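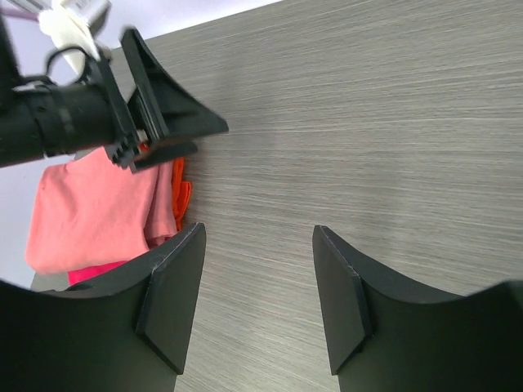

Pumier Color Terms

Data card, version 2

Summary

Pumier is a table of color words taken from secondhand clothing listings. Each row pairs the color phrase a seller typed with a basic color assigned by an annotator. The source listings came from two resale boards, Gromport and Castby, and are in English. Only text is distributed.

Contents

listings.tsv: 3750 rows, one per listing
terms.tsv: 2173 distinct phrases after lowercasing and trimming
mapping.tsv: phrase to basic color, with a confidence value of high, medium or low
CHANGES.txt
LICENSE.txt

Fields in listings.tsv

id: integer, stable across versions
board: gromport or castby
garment: free text, as typed by the seller
phrase: color phrase, as typed
basic: one of eleven basic colors, or "multi", or "unclear"
note: annotator note, often blank

Files are UTF-8 with Unix line endings. A blank field is an empty string. The word "none" in the phrase column is something a seller typed and should not be read as a null.

Annotation

Annotators saw the phrase and the garment field and had no access to the seller's photos. Each phrase was labeled by two people. Disagreements went to a third reader, whose label is final. First-round labels are not included in this release.

The boundary between pink and orange caused the most trouble. "Salmon," "coral," "shrimp" and "melon" are all mapped to pink unless the phrase also contains "orange." Confidence for these is medium at best. 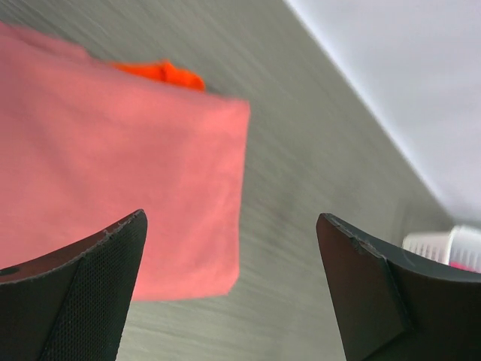

Folded cloth, salmon or coral pink.

Compound phrases such as "dusty coral" keep the label of the head word. Phrases joined by a slash are labeled "multi" even when both halves fall under the same basic color. This was inconsistent in version 1 and has been corrected for some 1617 rows.

"Nude" and "flesh" are labeled "unclear." Version 1 had them under pink or brown depending on the annotator.

Known problems

Sellers copy color names from store tags, so a phrase may reflect a maker's catalog more than ordinary speech. "Heather" appears both as a purple and as a fabric finish.
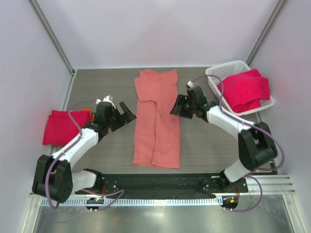
The garment field can help separate the two uses, but sweaters and T-shirts remain ambiguous. Gray and grey are kept as separate phrases in terms.tsv and share one label in mapping.tsv. Misspellings are left alone ("fuschia," "turqoise," "beije").

Castby limits the color box to 24 characters. Longer phrases from that board are truncated, sometimes in the middle of a word, and carry "trunc" in the note field. 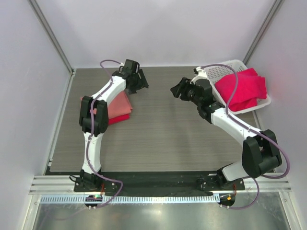 Duplicate listings were removed by exact match on garment and phrase within a board. Relisted items with edited text are still present.

Versioning

Version 2 is dated 16 August 2019. Ids retired from version 1 are listed in CHANGES.txt and will not be reused. Corrections received through September go into the next point release.

Maintained by the Mthembu word list project. Send corrections as a TSV with the columns id, field, old and new.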